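## 3. Tabletop test of the Stondeo kit

Stondeo is a simulation kit sold by Barrios for testing arm controllers before they run on hardware. The license we reviewed includes kitchen scenes, a parallel gripper model and a task editor. We ran 208 episodes on one kitchen layout, using the default settings.
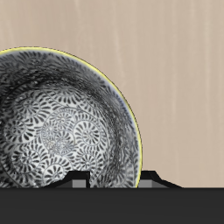 Wrist views were rendered along with a fixed outside view. Adeleke wrote the task list, and Espinoza checked each log against the video. Nine episodes were dropped for missing frames.

Bowls and other round items were placed by hand in the editor, which took longer than the manual suggests.
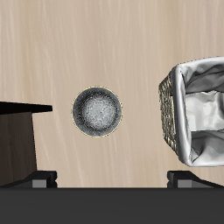 Object positions were saved with each episode, so any run could be loaded again from the same start. Figure 2 shows the outside view, with the gripper over the frying pan, the lined basket on the tabletop and a green bowl on the dark block.

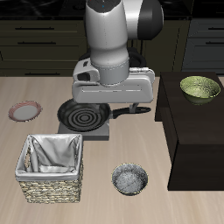

**Figure 2.** Outside view of the kitchen layout in Stondeo.

### 3.1 Setup time

Two of us installed the kit separately. The first install took 40 minutes.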